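Drucken | Als E-Mail senden | 3 Kommentare

Prüfliste Arbeitstisch und Wandaufhängung
Objekt: Werkstattraum Mallitz, Platz 7
Geprüft am 25. April 2025, Prüfer: Norbert Major
Nächste Prüfung: September

Geltungsbereich: Tischplatte, Wandpaneele, Profile, Aufhängungen sowie alle auf der Platte abgestellten Gefäße. Nicht erfasst ist die Elektrik, siehe Blatt 2.
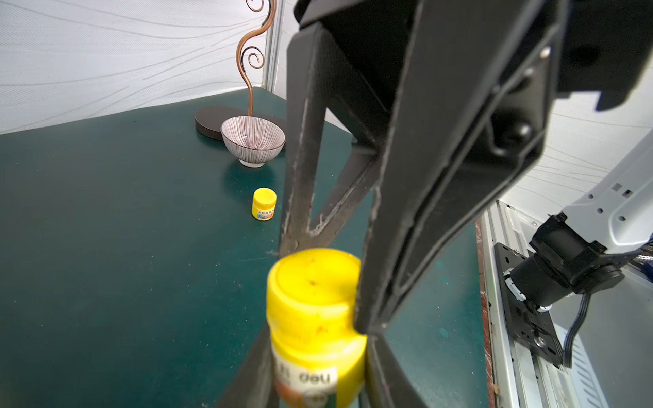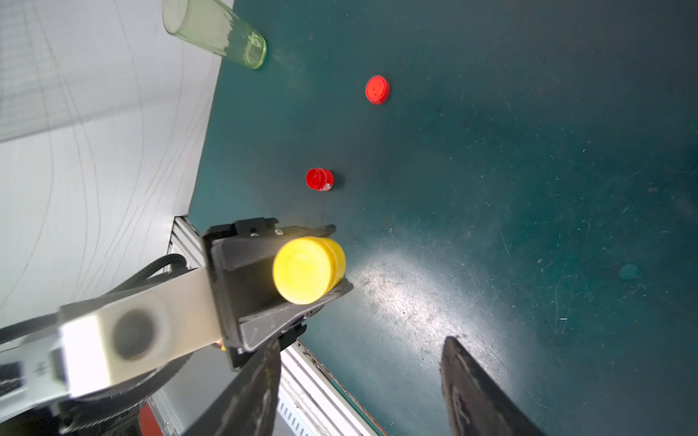 Platz 7, Tischplatte und abgestellte Teile
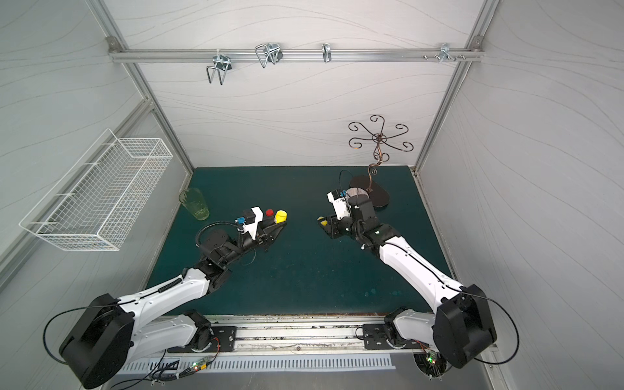
1. Tischplatte
1.1 Oberfläche frei von Rissen und Ausbrüchen: i. O.
1.2 Kratzer: feine Kratzer und Scheuerspuren, mit dem Fingernagel nicht fühlbar. Zulässig.
1.3 Sauberkeit: Mangel, gering. Staub und einzelne helle Flecken. Feucht abwischen, kein Scheuermittel.
1.4 Blendung: Mangel, gering. Lichtreflex auf der Platte. Leuchte neu ausrichten -- Zuständigkeit klärt B. Somogyi.

2. Wände und Profile
2.1 Eckprofile Aluminium, fester Sitz: i. O.
2.2 Querschiene Rückwand, Winkel beidseitig verschraubt: i. O. Drehmoment nicht gemessen, nur Handprobe.
2.3 Paneele hellgrau mit Wellenmuster, Befestigung: i. O.

3. Aufhängungen
3.1 Haken an der Querschiene: Handprobe ohne Befund. Die zulässige Last ist nirgends angeschrieben. Schild nachrüsten.
3.2 Drahtkorb weiß, linke Wand: leer, hängt schräg. Halterung nachstellen, danach erneut prüfen. Bis dahin nicht beladen.

4. Glas und Keramik
4.1 Trinkglas hellgrün: Rand und Boden abgetastet, keine Ausbrüche. Gläser grundsätzlich stehend abstellen, Abstand zur Plattenkante mindestens 50 mm.
4.2 Schale weiß mit feinen Streifen: Glasur ohne Abplatzung, Fußring eben.

5. Dosen und Kleinteile
5.1 Gelbe Dose mit Schraubdeckel, Aufdruck »deli«: Deckel schließt. Inhalt ist auf dem Bestandsblatt nicht eingetragen, nachtragen.
5.2 Kleine gelbe Dose: wie 5.1.
5.3 Kappen rot und gelb: keine scharfen Grate. Nach Arbeitsende in den Sammelbehälter Piditura, Fach 336.

6. Ständer
6.1 Metallständer, bronzefarben, gebogene Arme: Kippprobe mit leichtem seitlichem Druck bestanden. Armenden ohne Grat. Der Standort hinten rechts bleibt.

Ergebnis: Weiterbetrieb zulässig, Mängel 1.3, 1.4 und 3.2 sind zu beheben. Die Punkte 3.1 und 5.1 laufen als Hinweis.

Kommentare (3)

B. Somogyi: Zu 1.4 -- die Leuchte gehört zum Raum, ich melde sie bei Drernbridge an. Zu 3.2: Ist die Schräglage durch die Halterung bedingt oder ist der Korb verzogen?

N. Major: Halterung. Der Korb selbst liegt auf der Richtplatte plan auf.

B. Somogyi: Danke. Lastschild für 3.1 ist bei Kapoor angefragt, Lieferzeit ungefähr 2 Wochen.

Seite drucken | 7-mal geteilt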